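April 20, 2023

Up at five thirty, fed the cat, on the road before seven. The drive to Bodamdale took longer than it should have. They have one lane closed by the feed store and a man with a sign. I ate my sandwich in the car at eight in the morning so I had nothing for lunch.

I went because Rajput wants a written opinion from me by the end of the week. The company has been talking to Ollow about a trial in May, and somebody upstairs decided that whoever signs for it should first hear from a person who has made beds for a living. I did it for eleven years before I moved to scheduling. We turn over 110 rooms on a normal day and I know how long a room takes and where the time goes. I was told to bring questions and keep an open mind. I brought the questions.

Ollow is in a low building behind the tire place. They have set up part of the inside like a place where people live, with a bedroom and a bit of wood-look floor and some furniture. Yaroslav Marchuk met me at the door. He runs the robot sessions. He is quiet and he didn't try to sell me anything, which made the morning easier. The robot is called Kevar. I kept calling it "he" by mistake and then correcting myself, and after the first hour I stopped correcting.

First thing I asked was whether it does the work by itself. Marchuk said no, not today. A person works the arms and the robot takes in what the person does, and later on they see how much of it the robot can repeat without the person. So what I was going to watch was a slow human being with borrowed hands. I wrote that down because I don't think anyone at Rajput understands it. The email I was forwarded made it sound like the thing comes out of the elevator and gets started.

We began with laundry. I asked for laundry because stripping and bagging is heavy, dull work and if a machine could take that off my people I would sign tomorrow. I have two women with bad shoulders and one is only 34.

The trouble with laundry is that it has no shape. A cup is always a cup. A sack of linen is a different object every time you touch it, and when you lift one part the rest goes somewhere else. I've trained a lot of people and even with people you have to tell them to get a good fistful, find the seam if there is one, and not pinch at it with their fingertips. So I was watching for the grip more than anything.

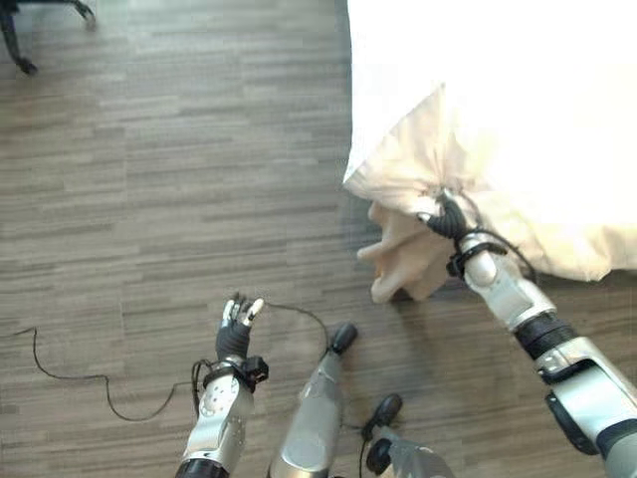 Right hand pinching the cloth near its lower edge, left hand free.

Once it had hold it kept hold, I will give it that. I stood there for a good while and it didn't slip. But it was all being done with one hand. The other one stayed open and up out of the way. I asked why it doesn't use both and Marchuk said using both hands on soft things is the hardest part to run, because each hand changes what the other one is holding. I believe him. It is also the whole job. You can't get a pillow into a case with one hand, or shake out a sheet, or tie off a bag.

I don't like the cables either. There is one lying across the floor that runs up to the wrist and I stepped over it each time I walked around to that side. In a hallway at ten in the morning with carts on both sides and guests trying to get to breakfast, somebody would go down over that. Marchuk said the cables are for the setup they have now and would not be on anything that goes out to a customer. I put it in my notes anyway.

I timed some things. I won't copy it all out here because the sheet is in the folder. Picking up one bag and setting it down where it was wanted took longer than one of my people takes to strip a double. That was the best try. On two tries the bag went over on its side afterward and had to be started again by hand. The tries that went badly were not the robot breaking, as far as I could tell. The person at the controls thought the fingers were in a different spot than they were. I have done the same thing reaching behind a headboard for a lost sock.

Coffee at eleven. They have a good machine and no milk. Marchuk asked me what part of a room I would hand over first if it was up to me and I said the floors. He said everybody says the floors and the floors are already done, you can buy that in a store. He has a point. My sister has one that goes around by itself and gets stuck on the fringe of the rug. She has to pick up the whole living room before she runs it, and by then she could have vacuumed. I told him that and he wrote it down, so we both had notes.

After coffee we did the bedroom.
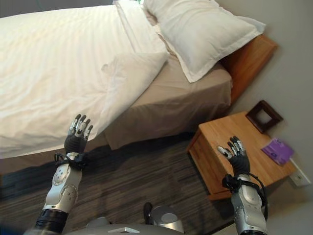 A bed is the real test as far as I'm concerned. It's what the guest sees when the door opens, and it's what they complain about. I was shown mine at nineteen by a woman who would pull the whole thing apart if the corner was soft, and I've never forgotten how. I looked at that bed the way I would look at one on an inspection. The duvet was folded back on itself in a thick roll and creased all over, and I would have sent somebody back in. The big pillow was flat with its stitched border showing, fine, and the other one was standing more upright just left of it. A person fixes all of that in one trip up the side with both arms working, and doesn't think about it. I thought about the nightstand too, with the robot's right hand up in front of the corner of it. There was a picture frame on top and a little purple booklet. In one of our rooms that would be a lamp, a phone, a water glass and somebody's reading glasses. I asked if it knows what is next to it while it's busy with the bed. Marchuk said the person does. So for now that is the person's job also.

I asked if I could try. He let me, for a few minutes, on something simple. It's odd. Your own arms feel heavy and you keep wanting to feel the cloth and there isn't any feel, only what you see. I got hold of a corner of the duvet and let go too soon, then got hold of it again and pulled it straight. It took me forever and my neck hurt after. I was pleased with myself all the same. He said most people grab too hard the first time and I grabbed too soft. I said that's the linen budget talking.

Then questions. What it costs, which he isn't the one to ask. Whether it can do a fitted sheet. No. Whether it can do a bathroom. Not yet, and he looked unhappy about the idea of the water. Whether it can get up on its toes for a shower curtain. No. How many times they practice one small task before they call it learned. He said they plan for 300 goes at it and sometimes that isn't enough, and if you change the color of the bedding it might do worse. I asked him twice about the color of the bedding because I wanted to be sure I had it right. Ours is white on four floors and gray on the fifth.

I asked him straight out when he thinks it could do a room start to finish with nobody at the controls. He said he doesn't give years anymore. He gave one once and his mother still brings it up.

Left at two. Stopped for gas and a bag of pretzels. The man with the sign was gone but the lane was still closed so everyone just took turns.

What I think I will write: no to the trial in May if it means guest rooms. Yes if they want to come and work in the linen room in the basement, where it's flat and there are no guests and the bags are all the same kind. Moving bags from the chute to the carts is one job with a start and an end. If they can get it doing that by itself, even slowly, even overnight when there is no hurry, I'd be glad of it and so would the shoulders. I want it in writing that no one loses hours over it. I'll ask for six weeks instead of the two they offered, because two is only long enough to unpack.

I also need to find out who pays if it pulls a sheet. Marchuk didn't know. Legal won't either.

Home by four. Made our own bed, which I hadn't done this morning on account of leaving early. Did the corners. The cat got in under the duvet before I was finished and I had to do that side again. Soup for supper. Call the dentist tomorrow and ask Dee if she can swap her Saturday.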